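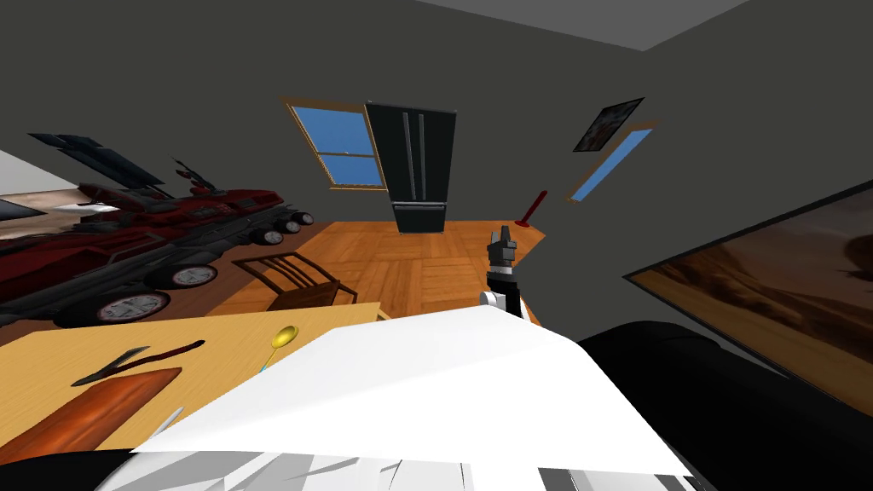
My sourdough starter turns 16 months old this week, and I have finally stopped fussing over it like a new parent. Dagim Beyene gave me the first spoonful in a jam jar, with a note that just said "feed me" – so I did, twice a day, for far too long!

These days it lives on one feeding a week (a scoop of rye, a splash of water, a good stir) and the bread is better than ever. Sunday's loaf had 300 grams of whole wheat in it and I let it sit overnight, and oh, that crust. We ate half of it standing up, with too much butter.

Next weekend I want to try Heikki's dark rye, if I can find my big loaf pan. I think my sister still has it.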